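Rent-a-robot lessons are fine, but somebody should read the price list first

By Mio Iwasaki

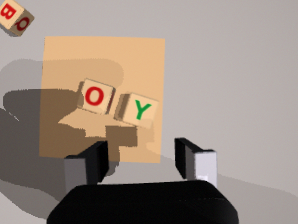
The letter block task in the Plovel simulator. Two blocks on the mat, gripper open.

Plovel is a subscription for schools and libraries. You pay by the term, and for that you get a simulated robot arm that runs on ordinary computers, a set of tasks to program it with, and marking software that tells the teacher who has finished what. A real arm can be added later at extra cost. The Larkton library branch has had the base package since June, and the school board is now deciding whether to buy it for every middle school in the district. I sat in on the library sessions and did the first unit myself. I think the board should buy the simulator and leave the rest alone for now.

I will start with what the product does well, as the people against it have mostly not used it.

The first task in the kit is spelling with wooden letter blocks. There is a tan mat on a grey floor, and the learner writes instructions to bring blocks to the mat and set them down in order so they make a word. It sounds like a toddler's game and the older kids groaned about it. Then they tried it. A cube that lands a little crooked is still readable, but it may leave no room for a finger to get down beside it when the next one has to go in close. In the picture the O and the Y sit nearly touching, and the Y is turned slightly clockwise. Anyone who has done the unit will look at that gap and start thinking about which side to come in from.

That is a good lesson. It is geometry, planning and patience, and the kids get it without a worksheet. A girl at the next computer to mine spent most of a session on the angle of one block. She was annoyed the whole time and did not want to stop when the session ended.

The simulator is also plain, and I mean that as praise. There is no cartoon mascot and no coins to collect. The shadows have jagged edges and the floor is a flat grey. It looks like a tool. My own kids have used learning software with so much going on in the corners of the screen that the actual problem was hard to find. Plovel leaves most of the screen empty and lets you work.

It runs on old machines as well. The library's computers are eight years old and coped with it. If you have ever tried to get new hardware approved in this district, you know how much that matters.

Now the parts I don't like.

The price list has three levels. Base is the simulator and four units. The middle level adds what Plovel calls guided coaching, which is a person on a video call who answers questions from the class. The top level adds the real arm, on lease. The proposal in front of the board is for the top level at every school, and the setup fee alone is $2000 per site before anybody picks up a block.

I asked Gediminas Lukoševičius, who taught shop and drafting in Escobedo for most of his working life and now helps run the library sessions, whether he would spend it. He said no. His view is that a leased arm in a classroom gets used heavily for a few weeks and then lives in a cupboard, and that he has seen it happen with lathes, plotters and a very nice kiln. "The kids need hours," he told me. "One arm and a full class is a lineup." He would rather have every student on a simulator with time to get things wrong.

I agree with him on the arithmetic. I am less sure about the cupboard. Some kids will only believe a robot is real when it drops something on the floor in front of them, and for them an hour with an actual machine might count for more than a term on a screen. But you can give them that hour without putting a lease in every school. One arm at the library, booked out by classes in turn, would cover it. The district already shares a planetarium dome that way and the bus schedule exists.

The coaching level is harder to defend. The library tried it on a free trial. The coach was polite and knew the product well, but he was talking to a room through one microphone and most of the questions were about logging in. A teacher with two days of training could have handled everything that was asked while I was there. If the board has money to spend beyond the base package, it should go to those two days. Teachers stay in the building after the contract runs out.

There is also the matter of the contract. The version posted with the meeting papers renews automatically unless the district gives written notice well ahead of the end of term. Prices on renewal are "subject to adjustment," with no ceiling. Student work is stored on Plovel's system and can be downloaded as a report, but the programs themselves can't be taken out and run anywhere else. So a student who spends a year getting good at this leaves with a PDF. I would want that fixed before signing. It is a reasonable thing to ask of any company selling to a public school, and a buyer the size of our district has some weight.

I have heard people say that none of this belongs in school at all, that the jobs in Larkton are at the mill and the hospital and neither one needs a thirteen-year-old who can stack blocks with code. I don't find that convincing. The mill has had automated sorting for years. The people who look after it were mostly trained out of town. Whether or not a kid ends up doing that work, it does no harm to understand that a machine does what it was told and that somebody had to do the telling. We teach plenty of things on thinner grounds.

I have also heard the opposite, mostly from the company's own brochure, which promises that students will be "future-ready" after one year. They won't be. They will be able to write a short program, read an error message and think ahead by a few moves. I would be pleased with that and I would pay the base price for it.

What bothers me most about the proposal is how quickly it jumped to the biggest package. The neighbouring district, Esport, started with the simulator only, in one school, and will look at it again next year. They spent very little and will know a good deal more than we do when they make their next decision. We have the advantage of the library program, which is already paid for, and I could find no mention of it in the meeting papers. No one from the board's office had asked the library for attendance figures or a teacher's opinion when I checked.

The board meets at 7 p.m. at the district office and takes comments from the floor before it votes. Bring the price list with you. It is the last attachment in the package, after the maps.

Shared 48 times | 4 comments

Comments

prairie_dad: My son did the block unit at the library and has been moving the salt and pepper around at supper ever since, explaining approach angles. Happy to pay for the base level. Had no idea about the auto renewal.

R. T.: I teach grade 7 and would like to point out that the two days of training have to come from somewhere. We lost a training day last year. Otherwise I agree with the column.

Norma: Disagree about the real arm. We had one on loan when I worked at the college and it was the only thing the students wanted to come in for. A simulator is a video game to them.

prairie_dad: @Norma I think she is saying get one and share it?

Related

Library extends evening hours through winter
School bus changes: what families need to know
Letter: The pool roof can't wait
Esport trims its technology budget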